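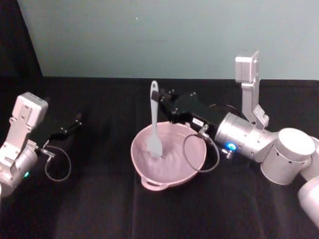
Pink mixing bowl, white spatula, black cloth.

Ticket 3857
Title affected: Return to Tarkamora (ebook, romance, Tondbridge list)
Opened: May 17, 2022
Status: Closed, one item carried over
Queue: Ebook production and store feeds

Reported problem

Reader on Kullano app says book stops dead at end of chapter 18. Taps to turn page, gets the author's other books list. No chapter 19, no epilogue. Reader quite upset as chapter 18 ends with him driving off and her standing at the gate. Wants to know if that's the ending. It isn't. Told her so straight away and said please don't post that in a review yet.

Second report, different reader, same app: "Read an excerpt" link at the back gives a 404. Put both on this ticket, same book, may be same cause. (Wasn't, see further down.)

What was tried first

Asked reader one to remove the download and fetch it again. Same.
Asked her to change text size, as that forces the app to re-lay the pages. Same.
Asked her to open contents list. Chapter 19 listed. Tapping it takes her to the last page of chapter 18.
Bought a copy ourselves from the Gezer store, opened it in Kullano on a phone. Same fault, so it's not her device.
Opened same file on the desktop reader. Chapter 19 there, epilogue there, all fine. Annoying.

So the words are in the file. App can't get to them.

Log

Morning. Pulled the master from the Tondbridge folder. Compared with the file downloaded from Gezer. Text identical as far as I can tell, same chapters, same order. Store has added its own bits at the top but nothing in the body.

Ran the checker on the master. No errors. Warnings about the cover description being blank, which we knew about, different ticket.

Opened the chapter 19 file by hand. The letter is in there. For anyone who hasn't read it — the hero's letter home, the long one in italics with the ink blot at the top. Ink blot is an ornament the designer put in. Took the ornament out, saved a test copy, loaded it in Kullano. Chapter 19 opens. Put it back. Chapter 19 gone agian.

Right so it's the ornament.

Looked at how it was placed. File name has an ampersand in it (horse&letter). Every other ornament in the book is plain letters and a hyphen. Desktop reader shrugs at it, Kullano seems to give up on the whole chapter and skip to whatever comes next that it can show. Then the epilogue goes as well, because the epilogue uses the same ornament above the date line. That leaves the back matter. Which is exactly what the reader saw.

Renamed the file, fixed both places it's called, fixed the entry in the file list at the front. Rebuilt. Loaded in Kullano on phone and tablet. Chapter 19 opens from contents and by page turn. Epilogue opens. Letter looks right, italics kept.

Note to self — also looked at the dark setting while in there. Ink blot has a white box round it on the dark background. Ugly. Not touching it on this ticket.

Midday. Checked the other three Tarkamora books, as the same designer did all of them. That's 4 in the series with this one. First two clean. Third has an ampersand in a file name too, but it's the map, and the map isn't called from any chapter, only sits in the folder unused. Renamed it anyway and left a note.

The excerpt link

Separate thing. Link at the back points to the excerpt page for the next book, the July one. Page on the Tondbridge site was moved when they changed the book's title. Old address was built from the old title. Nothing set up to send people on from old to new, hence the 404.

Asked web desk for a redirect. They said the old address is also printed in the paperback, on the last page, so it needs to stay working for good and can't just be a quick swap in the ebook. Fair enough. Hadn't thought of the paperback.

Redirect went live after lunch. Tested from the ebook, from the typed address in the paperback, and with the capital T somebody had put in the printed one. Capital T failed. Sent back to web desk. Fixed, tested, all three fine now.

Excerpt page itself loads but still carries the old blurb, the one where the sister runs a bakery. She's a vet in the finished book. Passed to editorial, they have the new blurb and will swap it. This is the item carried over.

Resending to store

Sent corrected file to Gezer. First attempt bounced: "version not newer". The store wants the version line inside the file changed, a new upload date isn't enough. Changed it, sent again, accepted.

Gezer doesn't push corrections to people who already bought unless we ask. There's a form. Has to say what the fault was and give a before and after. Wrote:

"Final chapter and epilogue could not be opened in some reading apps. Corrected. No change to the text."

Form asks whether readers will lose notes and highlights. Put "no" at first, then tested with our own copy and one highlight in chapter 18 moved down a line. Changed answer to "possibly, minor". Better they know.

Accepted by store later in the afternoon. Our own copy updated when the app was closed and opened again. Didn't update while left open.

Replies sent

To reader one:

"Thank you for telling us about this and sorry it happened where it did. Chapter 18 is not the end of the book. A corrected copy is ready for you now. Please close the app fully, open it again, and the book should update on its own. If it doesn't, remove the download and fetch it once more. Your place should be kept but any highlights near the end may shift slightly. You won't be charged again."

She wrote back within the hour. Update worked, she's on chapter 19, asks us not to tell her anything else. Marked as confirmed.

To reader two:

"The excerpt link is working again, both from the ebook and from the address printed in the paperback. The description on that page is being updated, so please ignore the part about the bakery for now."

No reply yet. Not chasing.

For whoever gets the next one of these

Last chapter missing but listed in contents — look at what's in the chapter before looking at the contents file. I lost a good chunk of the morning on the contents file.

Try it in Kullano as well as the desktop reader. Desktop reader forgives nearly everything, so a clean result there doesn't tell you much. Passing the checker doesn't either, it seems.

No ampersands, spaces or brackets in ornament names. Have added a line to the designer's handover sheet. Sheet still says to save covers in the old size, someone wants to go through that properly.

Change the version line before sending to Gezer, every time, even for a tiny fix.

If a title changes after the earlier book has gone to print, web desk needs telling. There's no step for it on the schedule at the moment. Have asked for one to be put in next to "final title agreed".

Still open

Old blurb on excerpt page — with editorial.
White box round ink blot in dark setting — new ticket to be raised, low priority, all Tarkamora titles.
Blank cover description — already on its own ticket, leave there.

Closing this one. Reopen if anybody else reports the gate ending.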